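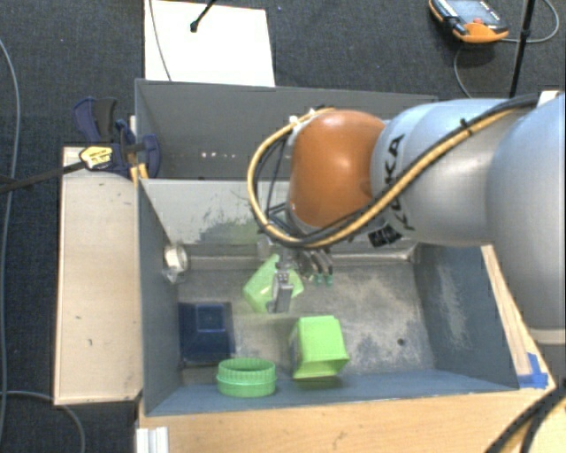

How do we get the scuffs off the bin floor without making the gray any cloudier than it already is? Warm water, a drop of dish soap and the soft side of a sponge, then leave it to air dry, and accept that the deep marks are there for good.

May 27, 2021

I'm writing that down first so it doesn't get lost, as it did the last time I had a long day with the bins and put everything on the back of an envelope. Horațiu asked me over coffee and I gave him a much longer answer than he wanted, poor man, but the short one is above and I stand by it.

So, the gray bin. I went over it with Maricica this morning, both of us bent over it like people looking for a lost earring. The tan and whitish marks are thickest in the middle of the floor and toward the right. Some of the tan comes up with the sponge. The whitish ones don't, and when I run a fingernail across them I can feel a little ridge, so those are real scratches in the plastic. The long pale patch on the right wall is the same sort of thing – scraped, slightly furry to the touch, and no amount of soap makes a difference. I tried the cream cleaner from under the sink on one corner of an old Ivia lid first and it left a dull spot the size of a coin. Please don't use it on the bins! I have put it back on the high shelf.

Maricica wondered if we could lay a sheet of something over the floor to save it from getting worse. I like the idea, but it would cover the small round hole, and I'd want that kept open for rinsing. Perhaps a sheet with its own hole cut to match. Hendrik has offcuts left over from the Hodoroagă job and he is generous with them if you ask before lunch.

Then the plastics. The light-green see-through piece is still my favorite thing to look at and my least favorite thing to find. Put it down on the gray and it takes on the color of whatever is under it, and the corners read one way from the front and quite another from the side. Tamara spent a good while this afternoon moving the desk lamp about to see where its edges showed best. Straight down was poor, with a bright smear across the top and not much else. Low and from the left was far nicer. We ended up with the lamp leaning at 45 degrees and a piece of baking paper clipped over the shade, and she drew the position in pencil on the bench (I have asked her to go over it in marker, which she hasn't done yet).

Washed the loose plastics in two lots. The first went in the big Oler tub and soaked for 90 minutes, which is longer than I intended, only Vendula phoned about the Clukow delivery and we got to talking about her garden. No harm done as far as I can tell. The second lot had a quick rinse and a wipe with the blue cloths, and to my eye there isn't a bit of difference between them, so a quick rinse is what I'll do from now on. Drying is the slow part. Water sits in the folds and corners, and if the pieces go back damp they pick up dust and we're washing them again in a few days. Stand them on edge on the rack, please, with a finger's width between them.

I also threw away two cracked lids. They had been in the "maybe" box since last August and I think we all knew.

Still to do:

- ask Hendrik about an offcut for the bin floor, thin enough to lift out with one hand
- marker on the bench for the lamp (Tamara)
- more blue cloths, the thick ones
- find a better home for the "maybe" box, or empty it properly
- look at the scraped wall again under the low lamp and write down how long the patch is, so we can tell later if it grows

Horațiu has offered to do the measuring. The tape is in the left drawer, under the labels.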